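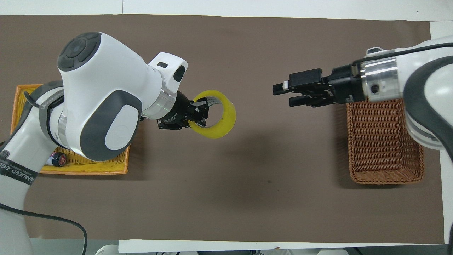
Keeping Packing Tape Usable

Packing tape usually fails in storage before it runs out. The adhesive picks up dust at the edges of the roll, and the film splits when the cut end is left ragged. The notes below apply to ordinary 2-inch rolls.

Storage
Keep rolls in a closed bin, away from windows and heating pipes. Lay them flat or hang them on a dowel. A roll stored on its edge under weight goes out of round and will bind in a dispenser.

Finding the end
Turn the roll slowly against a fingernail until it catches. Lift the full width before pulling. If only a strip comes up, cut across the film just behind the split and start again.

Marking the end
Fold back half an inch of tape on itself after each use.

Cold rooms
Bring rolls indoors the night before. In January a garage roll may tear every few inches.

Sealing a carton
Center one strip on the seam and run it 3 inches down each end. For loads over 15 pounds, use two strips on the bottom. Rub the tape down firmly.

Residue
Wipe with rubbing alcohol on a cloth. Test painted surfaces first.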